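The flat that cannot be tidied

Okoro, October 2026

Every morning at Grilthorpe a machine is let loose in rooms that do not exist, and by lunchtime it has usually walked into one of the walls. The laboratory regards this as progress. A collision in the Prullell simulator costs nothing but electricity, whereas the last one in the building cost a door.

The method, called Cesska, rests on a rather unkind idea. Most robots are taught in neat virtual rooms and then sent out into untidy real ones, where they sulk. Cesska shuffles the furniture, the lighting and the surfaces each time, with little regard for taste, and marks the robot on whether it still knows where it is. It has now been through 2,604 rooms, and I would not rent any of those I was shown. 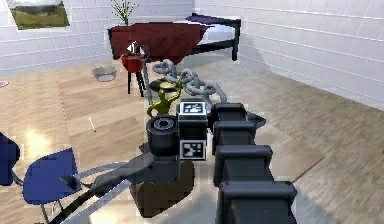
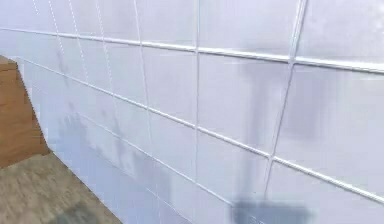
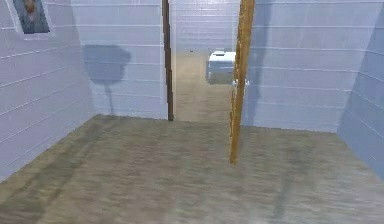 Inside the Prullell simulator: the arm among the clutter, top; a tiled wall and an open doorway, centre and bottom.

The clutter gets the laughs, but the plain views do the damage. Give the software a stool or a bed and it has something to hold on to. Give it bare wall and a few shadows and it starts to guess, with the confidence of a man refusing to ask for directions. Before the new training it lost its place in 38 per cent of such views. Afterwards the figure was seven.

Shadows were the stubborn part. Early versions took them for solid objects and steered politely round them, adding almost four minutes to a trip across the room. The cure was to move the virtual lamps about until the software stopped trusting anything dark and soft-edged -- a sound policy in kitchens generally.

Whether any of it survives contact with a real carpet is another matter. The team has a trial planned for April, in a borrowed flat with a narrow hall and a great many chairs. The door has been taken off its hinges and put in storage.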